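Small Kitchens, Session 4: Laying Out a Worktop
Course handout, Hywel Humphreys
Revised Jun 28, 2023

Welcome back! Last time we drew up our lists of what a kitchen has to do in a day. Now we get to the part I enjoy most (I've been looking forward to it since March), which is deciding where everything lives. A worktop is a lovely puzzle, and you can move the pieces as often as you like without paying a plumber.

Start with zones. A zone is a patch of surface given over to one job, with the things for that job kept within arm's reach. For our practice table we want three: fresh food, hot drinks and heating. The corn sits in its woven basket towards one corner, the mugs hang on their tree at the back, and the toaster oven has a side to itself beside the wooden cabinet.

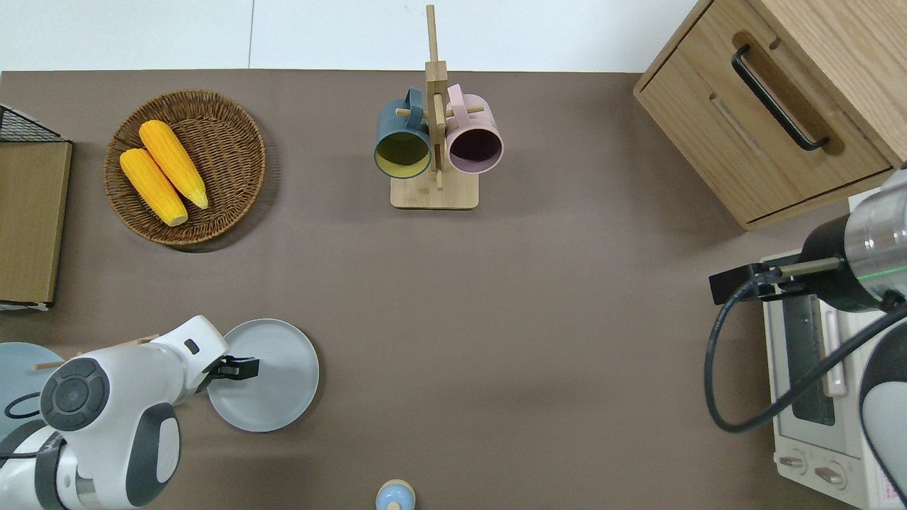

Why hang the mugs when there is a cabinet close by?
A mug tree uses height, so a small base holds several mugs, and the drawer is left free for cutlery and cloths. You can also take one mug without shifting another.

Have a look at your own plan and mark the zones in pencil. Overlaps are fine at this stage! The Pichler flat, which you all have in your packs, puts hot drinks and heating on the same 500 mm strip, and it works beautifully for one person making toast and tea. Try it with two people and you'll soon be bumping elbows.

Next, the kettle. I like it on the same side as the mugs, near an edge where the lid can be lifted easily and the flex has a short run to the socket. Keep it out from under shelves, as steam is hard on wood. In the layout below, the white kettle shares its side of the table with a black wire rack, and the middle stays clear for working. That middle is precious. Guard it!

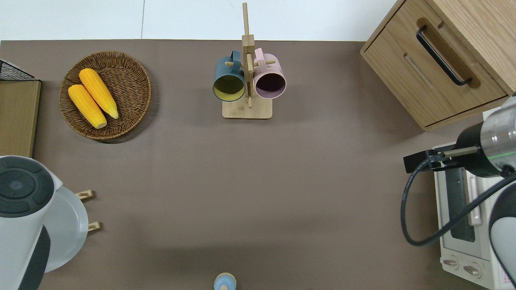

Drawers, doors and the space in front of them

Anything that opens needs room to open. Measure the drawer pulled right out, then add the space your hand needs on the handle. With a toaster oven, measure with the door fully down and allow for a tray coming out as well. Check the maker's leaflet for the gap it wants at the sides and back; the two in our packs differ, with 100 mm on one sheet and 36 mm on the other, so do read the right one.

Leave a landing spot by the oven too. In the Gravville exercise we set aside 300 mm for this, enough for a hot tray on a mat. The top of a low cabinet can be handy for light things, but I'd keep hot trays off bare wood.

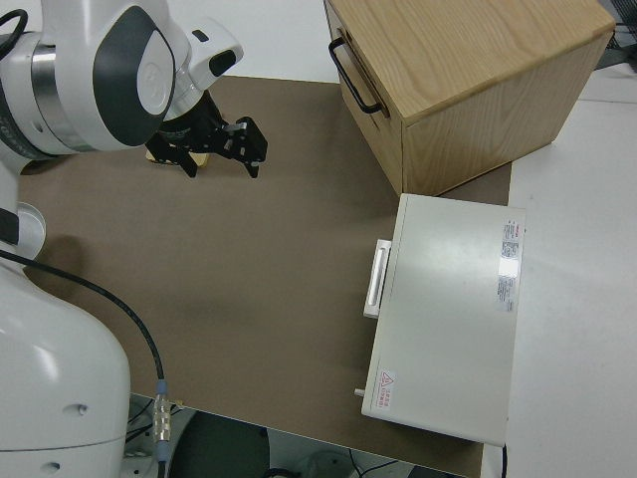

Fig. 3. Wooden cabinet with black drawer handle, set on the brown work surface.

For next time
Bring your zone plan with every door and drawer drawn open, using a dotted line.
Read the Skikell notes on storage height, pages one to six.
Pick one thing on your worktop at home, move it, and live with it there until we meet. I can't wait to hear what you moved.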